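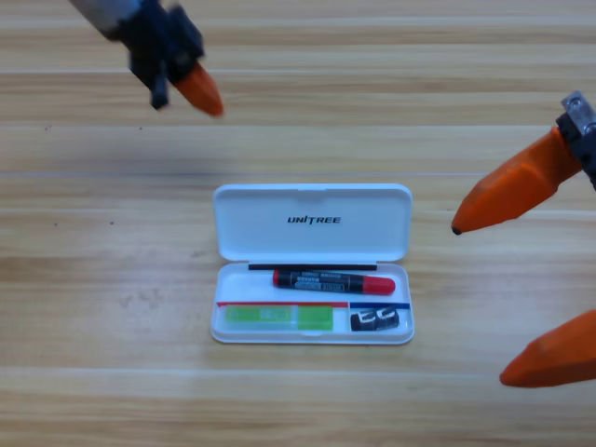

Satier began as a scheduling tool for two robot arms that kept getting in each other's way. The developer who leads the project at Ukonum, a small software company, still gets most excited when talking about the moments in which neither arm is touching anything. With the marker lying in the open pen case and both sets of orange fingers clear of it, the planner has a choice to make: which arm goes in, from which side, and where the other one waits. "I could talk about that choice all day," she says, and for a good part of our conversation she does.

The early version gave each arm a turn. One moved, the other stayed put, and then they swapped. It was safe and it was painfully slow to watch. Satier now treats the space over the table as something the arms book in small pieces, for short stretches of time, and give back when they are done with it.

"Think of two people cooking in a narrow kitchen," she says. "You don't stop chopping every time somebody opens the fridge! You lean a little, you wait half a beat, you carry on. We wanted the arms to have that, and the nice part is that the code for it is small. I can read the booking module over one cup of coffee."

The perception side took longer. A pen case is shallow, white and shiny, and bright light on glossy plastic confuses the depth estimate. The team's answer was to stop asking for one perfect measurement. Satier keeps several guesses about where an object lies and which way it points, and drops the weak ones as new views come in. When the guesses disagree too much, the arm slows down and looks again before it commits.

"It used to be so sure of itself," she says, laughing. "It would close the fingers on a highlight on the plastic, with total confidence. Now it says, well, I have two ideas, give me a second. I love that. I want more software that can say that."

A fresh plan takes 38 milliseconds on the team's test computer, which leaves the controller underneath to cover the gap. That controller runs at 200 cycles a second and knows nothing about pens or cases. It follows the path it has been given, watches the forces, and stops if something pushes back. Keeping the two layers apart was an argument inside the team for most of last year, and she was on the losing side of it.

"I wanted everything in one place. I was wrong, and I'm very happy to have been wrong, because now I can rewrite the planner on a bad afternoon and the arms still behave."
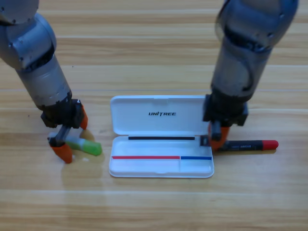

Holding two things at once is where the booking idea gets its hardest workout. An arm with a pen in its gripper is a different shape from an empty one, and the planner has to carry that extra length through every move. The highlighter on the left, green end toward the case, needs room ahead of it, while the black marker on the right sticks out the other way, red cap first, so the two arms can work fairly close to the case with the long ends kept apart. Satier redraws each arm's outline once the grip is confirmed. The tray itself stays in the plan as a place that only one arm may book.

"The first time we had the held object in the outline, it was like somebody had turned on the lights," she says. "All these strange little bumps we had been blaming on the controller were just pens we had forgotten about."

She finds such things with Fuva, the log viewer the team built alongside the planner. It puts the camera views, the booked space and the finger forces on one timeline that can be dragged back and forth. There are 1204 runs in the library now, and she has favorites. One in her list is titled "polite standoff," from October, in which both arms offered each other the same spot and then waited until the time limit ran out. A tie-break rule fixed it. She kept the recording.

The next release, which goes by the name Fuentealba, is meant to let a user change the goal in the middle of a run, with both grippers full if need be. That means the planner has to know how to put things down somewhere sensible, and "somewhere sensible" is proving to be a big subject. She already has pages of notes on it.

"Where would you set down a pen if you had to stop right now? You'd just do it. You wouldn't even look," she says, and then starts drawing tabletops on the back of my question sheet.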